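February — purchasing notes, station 2

Went through the handheld grippers this morning before sending anything to Océane. She wants one list for the quarter, and she wants it short. We have 900 left on the consumables line and can't touch the equipment line until the Pelldale invoice clears.

Packets are still the hardest items on the board. The sauce sachets are flat and shiny with nothing to grab except a crease, so fingertip condition matters more here than with the boxes. Both hands in use, cables as usual.

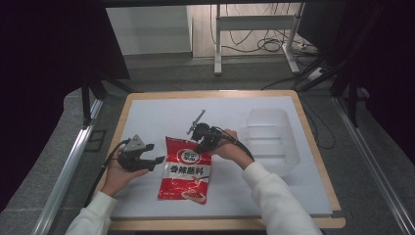 What to buy

Fingers first. Jatis quotes 345 for a full set with screws. Dindeck is cheaper per finger but sells singles only, and Elie measured their hole spacing and doesn't trust it. I'd go with Jatis and order one set now.

One dark green finger is scuffed, and it has a torn strip hanging off the lower end. The other has a chip on the lower inner side. Jhair thinks they will last another month if we trim the strip. I'd still like spares in the drawer before we trim anything.
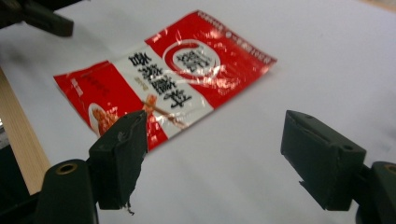 Elvira Sánchez

Cables: longer ones would be nice, but they can wait. Lai-ching has a quote from Ospina that brings fingers and cables together to almost 700, and that leaves too little for tape and test items. Asked her to get the cables priced separately.

Curtains and stands stay as they are. No second table this quarter.

To do: send Océane the Jatis quote, ask Elie for his hole measurements in writing, check whether shipping is included — last time it wasn't.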